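연구 갤러리 | 도로 환경 인식 연구
인쇄하기 | 이메일로 보내기

횡단보도 접근 구간의 표지 인식 및 감속 판단 연구

브라르넘(Brarnum) 자율주행연구센터는 횡단보도 전방의 예고 표지와 횡단 지점의 표지를 하나의 정보로 연계하여 감속 시점을 산출하는 방법을 연구하고 있다.

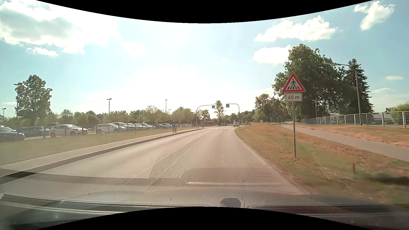 본 연구의 출발점은 기존 인식 체계가 개별 표지를 서로 독립된 객체로 처리한다는 점에 있다. 예고 표지와 그 아래의 거리 보조판, 횡단 지점의 표지는 운전자에게 연속된 안내로 읽히나, 종래의 검출기는 이들을 각각 분류하는 데 그쳤다. 연구진은 보조판의 거리 값을 판독하여 횡단 지점의 예상 위치를 먼저 설정하고, 차량이 접근하는 동안 횡단 지점 표지의 검출 결과로 이를 보정하는 2단계 방식을 제안하였다.

보행 경고 표지와 거리 보조판
붉은 테두리의 삼각형 표지 아래에 "40 m"라고 적힌 흰색 사각 보조판이 부착되어 있다. 제안 방식에서는 두 판을 한 쌍으로 묶어 처리하며, 문자 판독의 신뢰도가 기준에 미치지 못할 경우 거리 값을 사용하지 않는다.

횡단 지점의 파란색 표지
도로 양쪽의 굽은 지주에 횡단보도 표지가 달려 있고, 오른쪽 지주에는 낮은 위치에도 표지가 하나 더 있다. 동일 지점을 가리키는 복수의 표지는 중복 객체로 집계하지 않고 단일 횡단 지점의 근거로 통합한다.

보도 위의 자전거 이용자
도로 왼쪽 보도에서 파란색 옷차림의 이용자가 자전거를 타고 있다. 차도 밖의 이동체는 즉시 제동 대상으로 분류하지 않으나, 횡단 지점까지의 거리와 진행 방향을 지속적으로 추정한다.

앞유리 반사의 처리
대시보드와 앞유리의 반사가 노면 및 오른쪽 길가와 겹친다. 그물 모양의 반사 무늬는 옅은 차선 표시의 검출에 영향을 줄 수 있으므로, 연구진은 차량에 고정된 무늬를 별도의 마스크로 추정하여 해당 영역의 가중치를 낮추었다.

주차 구역
잔디 건너편의 주차 차량은 주행 경로와 분리된 영역으로 표시한다. 차량이 서로 가려진 경우에는 개별 윤곽의 완전성을 평가 항목에서 제외하였다.

평가 결과
평가에는 횡단보도 접근 구간 1881건을 사용하였다. 단일 표지 검출 방식과 비교할 때 제안 방식은 횡단 지점의 위치를 더 이른 시점에 확정하였으며, 접근 중 추정 위치가 급변하는 사례도 감소하였다. 다만 보조판이 없는 구간에서는 두 방식 사이에 유의한 차이가 확인되지 않았다. 역광 조건과 야간 조건은 이번 평가 범위에 포함되지 않으며 후속 과제에서 다룰 예정이다.

연구 참여
연구 책임: 수니타 루이스오르테가(Sunita Ruiz-Ortega)
표지 판독 모듈: 새디어스 오비(Thaddeus Obi)
반사 영역 추정: 로춘인(Chun-yin Lo)
공동 연구 기관: 브리르쿠라(Brirkura) 교통안전연구실

게시일: 2018년 7월 30일 월요일

공유 2 | 댓글 2

문의: 브라르넘 자율주행연구센터 연구지원실 | © 2018 Brarnum. 무단 전재 및 재배포를 금합니다. | 맨 위로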